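Progress report no. 2 to the Urquhart Fund
Project: Can machines do the small chores?
Grantee: Trornel Workshop
Date: Jan 6, 2018

1. What we promised for this period

In our first report we said that we would finish the list of chores, build the first work place for two arms, and make the first series of trials. The list and the work place are finished. The trials are finished for picking up and putting down, and partly finished for folding. Wiping a surface is not started, and we explain the reason in section 4.

2. The chores

We asked households and small shops which short tasks they would give away first. From the answers we selected 17 chores. Most of them take a person less than one minute: clear a desk, put a cup back on its shelf, fold a cloth, fill a paper bag at the counter, hang a thing on a rod. We kept the descriptions in the words of the people who answered, also when they were not exact. "Make the desk nice" is one of them, and it has cost us more discussion than all the others together.

For each chore we wrote down a start, an end and a time limit. A trial is counted as good only when the end is reached inside the limit and no person has touched anything. This rule is strict, but without it the numbers can not be compared between weeks.

3. Results until now

The simplest chore is to take one object from the desk and place it at another point. We made 100 trials with objects of different shape, and 80 were good. The failures are mostly of two kinds. In the first kind the fingers close too early and push the object away. In the second kind the object is held, but it turns in the grip and comes down on the wrong side. Round objects are the most difficult, and we had expected flat ones to be.

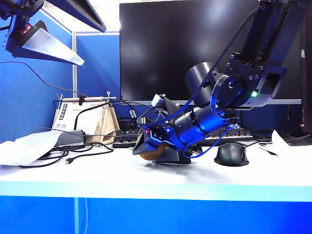 Chores with two arms are slower. When one arm must wait for the other, the waiting time is often longer than the movement itself. The planning program from Prurker treats each arm separately, and we had to add our own rules so that they do not meet in the middle. These rules are careful — maybe too careful — and we will try to relax them step by step.

Folding a cloth works when we lay the cloth down in a known position. When it is dropped on the desk, as a person at home would do, we have no good trial yet. We report this openly because folding was one of the points that the Fund asked about.

The shop-floor chores gave a mixed picture. Placing a light item in an open bag is possible. Opening the bag is a different matter, and for the moment a person opens it before the trial begins.

4. Delays

The soft finger pads from Vamow came later than agreed, and the first set was too thick for our fingers. The second set fits. Wiping needs these pads, so this part of the plan has moved to February. We do not ask for more time for the whole project.

5. Money

In this period we spent 650 dollars more on spare parts than planned, mainly for cables and fingers. The same amount was saved on travel. We ask the Fund to accept this change between the two budget lines.

6. Our opinion at this point

A machine of this kind can not yet replace a helper in a home or a shop. It can do some parts of a chore, if a person prepares the place before and looks at the result after. The preparation often takes longer than the chore. For this reason we want to measure the preparation time too from now on, and to show it in the next report beside the number of good trials.

7. Next period

Wiping with the new pads. Folding from a dropped cloth, with a simpler goal of two folds. A second series of picking trials, only with round objects. One visit to a shop, to see the bag chore at a real counter.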